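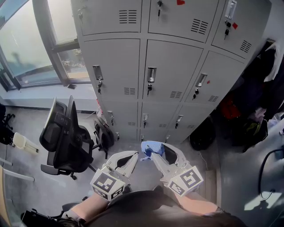
Wanted: operations and sales lead for a two-year-old company that does not call itself a rocket ship

Mimetlow sells a bookkeeping service to small repair shops. We have 401 paying customers. Last June we had 300. You can decide for yourself whether that is exciting. We think it's fine, and we'd like someone to help us find out why it isn't better.

Most startup job ads ask for passion, then go quiet on the pay and the hours. We've answered a few of those ourselves. So: it's a salaried job, 40 hours a week, with overtime paid. There is a small equity grant, and we suggest you value it at zero when you compare offers. If it ends up worth something, good for you.

What you would do

Call customers who left and write down what they said, including the rude parts. Take over billing questions from our founder, Merja Rantala, who has been answering them at night. Work out whether our reseller deal with Beslow pays for itself – Merja has doubts, and so do we. Run the small Govach office, which means the lease, the supplies and the keys.
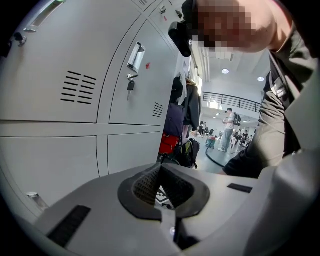
Lockers at the Govach office. Staff get one each.

What we want from you

You have sold something to people who didn't want to be sold to. You can read a profit and loss statement and notice when a number looks too nice. A business degree won't hurt, but we haven't seen much link between degrees and getting invoices out on time. One of our best hires came from the parts counter of a Honda dealer.

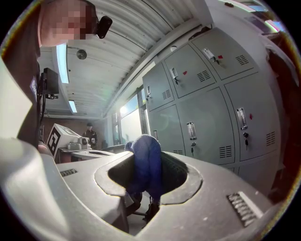
We are also wary of anyone who has "scaled" three companies in four years. If that's you, tell us what was left standing after you moved on – we will ask for a phone number at each place.

How to apply

Send a resume and one page on a business idea you gave up on, and what it cost you. No cover letter, no video. Address it to Merja Rantala, Mimetlow, Govach office. Applications close at the end of February 2025. Everyone who applies gets a reply, even if it's a short one.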